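**Unit 2: Evaluating a Packaged Two-Arm Workcell**
Handout for students and visiting staff, Larkholm campus. Revised 5th February.

The Flandinex bench kit is under review by the Department as a possible replacement for the single-arm stations in the automation laboratory. Students enrolled in this unit will contribute to the review. Each group is to assess the kit as a purchaser would, on the basis of the supplier's documents and its own bench time, and submit a written recommendation to Dr. Shabnam Jatoi.

## 1. Preparing the work surface

The kit is supplied without a printed mat. Groups lay out their own grid in painter's tape and record the cell dimensions in the log. Lines need not be perfect, but a crossing that has creased or torn should be noted, as later position readings are taken from the crossings. Glare on bare tabletop has affected wrist camera readings in earlier units; groups should check the view from the wrist before accepting a layout. 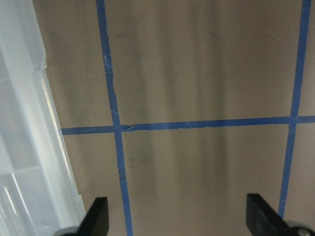
## 2. Arms and grippers

Both arms are fixed to the table on square mounting plates and carry parallel grippers. Before any motion is commanded, one member of the group must:

1. check the screws on both mounting plates;
2. confirm that the cable at the wrist has enough slack for the planned movement;
3. open and close each gripper at the lowest speed setting;
4. obtain the initials of the laboratory supervisor, Khurram Mirani.

## 3. The bin and tray exercise

The assessed exercise uses a lidded storage bin, a shallow tray and small red blocks. Clear plastic has been chosen deliberately. Ridges in a lid can break up the outline of a block beneath it, and groups should report how the supplied vision software copes. Each group has 15 minutes at the bench and may request one restart. An arm approaching the lid must halt above it until the second operator calls "clear."

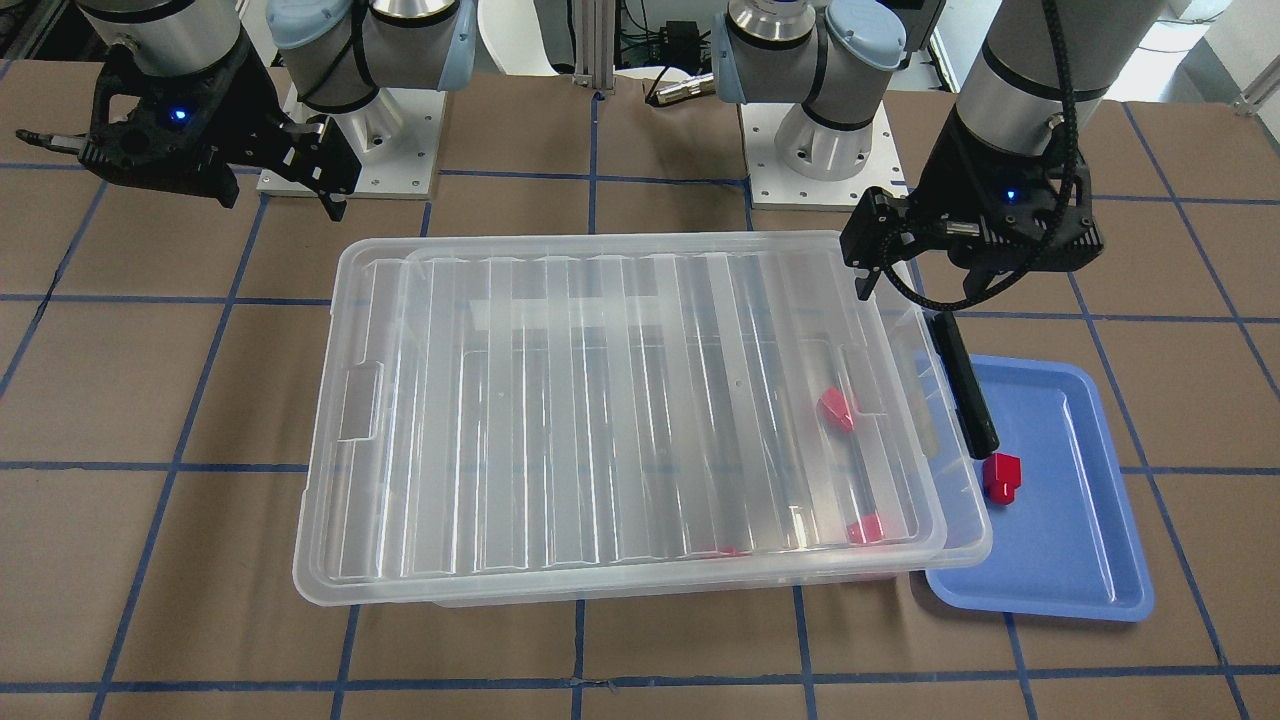 *Figure 2. Bin and tray on the taped grid, with one gripper lowered over the right end of the lid.*

## 4. Written recommendation

Reports are limited to 12 pages, including appendices. They should address set-up effort, behaviour near transparent objects, the quality of the manual, and the service agreement offered through Rizvi, the regional distributor. Groups comparing the kit with the Clindstead stations must use the January test sheets. Enquiries about marking go to Ye-ji Seo; bench bookings are handled by Manolis Mavromatis.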